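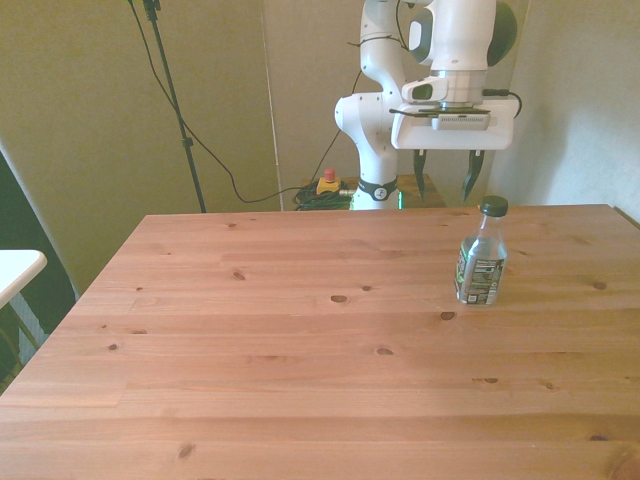
Table host and workshop assistant, part-time
Lulby, the shared table room at Zisatwood
Posted 10/10/2026

We are looking for a friendly, steady person to look after our tables and the people who sit down at them. If you like wood, like company, and don't mind wiping the same surface several times in an afternoon, please read on, and forgive us if we go on a bit. We are fond of this place and it tends to show.

Lulby is a room full of pine tables. People book a seat to mend, draw, sew, sort photographs, write letters, carve spoons, glue a broken chair leg, or do whatever it is they can't do at home for lack of a decent flat surface. We provide the table, good light, a few shared tools and a kettle. The rest they bring with them. Some regulars come in for the whole afternoon and get through one small job and a great deal of talking, and that suits us very well.

The tables matter to us more than is probably sensible. They are light pine with plenty of knots, and the plank seams show, and we want to keep them that way. We don't paint them and we don't cover them with plastic. Pine is soft, so it dents and takes a stain if you let it, and a large part of this job is catching things early: a mat under the craft knife, a cloth under the glue pot, crumbs out of the seams before they get pressed in. Ghoneim, the joinery shop across the yard, built most of them for us and still takes in the ones that need more than we can do ourselves.

What you would be doing

Opening up and setting out the room before the first bookings. Greeting people, finding them a seat, and showing newcomers where the tools live. Wiping down between sittings with a damp cloth and then a dry one. Sanding and oiling one table at a time on quiet days, following the rota on the back of the store room door. Keeping the tool shelves in order, which means a lot of putting pencils back with pencils. Helping out at our small evening classes, mostly by carrying things and making tea.

On drinks: our house rule is that anything with a lid may stay on the table and anything without one goes on the side shelf. You would be the person who reminds people, nicely, and then reminds them again. Water bottles with a proper screw cap are always welcome.

Who we are hoping for

You don't need to be a carpenter. We will teach you how to sand with the grain and how much oil is too much (it is less than you think, and everybody learns this by using too much). It does help if you have worked with the public before, in a café or a library or a shop, say, and if you can keep an eye on the room while talking to one person in it. You should be able to lift one end of a table with someone on the other end. The floor is level throughout, there is a stool at the front desk, and we are glad to talk about changes to the work if parts of it would be hard for you.

We would especially like to hear from people coming back to work after a long time away. Two of our present team started that way, and they are wonderful.

Hours and pay

The post is for five afternoons a week to begin with, on a contract that runs until the end of April. We hope very much to carry on after that and will tell you where we stand in good time. Pay is $65 for each afternoon, and there is a one-time $200 allowance for work shoes, an apron and anything else you need to be comfortable. You may also use a table free of charge whenever one is not booked – most of us do, and there is usually a half-finished project or two with a staff name on it in the store room.

Training takes place in your first 2 weeks and is paid at the same rate. It is mostly a matter of working next to somebody, with one morning at Ghoneim learning to fill a crack and fix a wobbly leg.

How to apply

Please write to Essam Kettani, who manages the room, and tell us a little about yourself. A page is plenty. We don't need a formal résumé, though you can send one if you have it ready. What we would really enjoy reading about is a piece of furniture you have lived with for a long time, and what has happened to it over the years.

Letters can be left at the Lulby front desk or in the Zisatwood mailbox by the yard gate. Essam will answer every one of them, though he is a slow and careful writer, so please give him time.

If we think we might suit each other, we will ask you in for an hour at a busy time, so you can see the room with people in it, and then for a cup of tea and a proper talk. The oil we use is Wosora, and it does have a smell while a table is curing, so let us know beforehand if that could be a problem and we will pick another day.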